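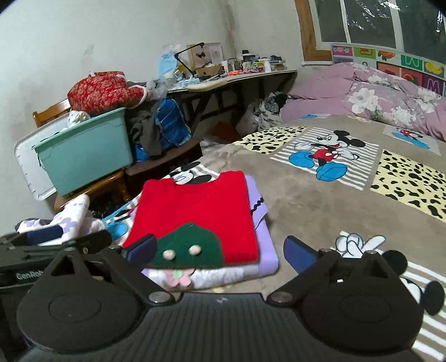
Finally read the Fundenis paper on folding clothes from hand-held gripper data. A few grumbles, one post at a time.

The pitch: people carry a gripper round their own homes and do chores with it, and a robot arm learns from the recordings. No arm needed until the end. 2,036 recordings of folding and stacking. Fine so far.

Then you get to the testing. 16 garments, 7 of them also in the training set. Paweena Khunthong asked about this at the Tronanden workshop and was told the overlap was "minor". It's nearly half!

And look at what a real pile is like. Red jumper with two pom-poms on it, something lavender under that, a flowery print below, all on a bedspread covered in Mickey Mouse. Their test table was plain grey with one T-shirt on it.

I'd love to know what the policy makes of a cartoon glove printed on the bedding. The paper has no test for patterned backgrounds. I checked the appendix twice.

Toon Van Hecke's reply to me was that variety in the recordings takes care of it. Maybe. Then show the numbers with the varied homes left out, and let us compare.

Also, "success" means the stack is still standing 4 seconds after release. My stacks manage that and I'm terrible at folding.

I do like the method. It's cheap, and the bedrooms are proper bedrooms. I just don't believe the headline figure yet.

Irkard are meant to be repeating it in November with clothes bought after training. Will read that one first.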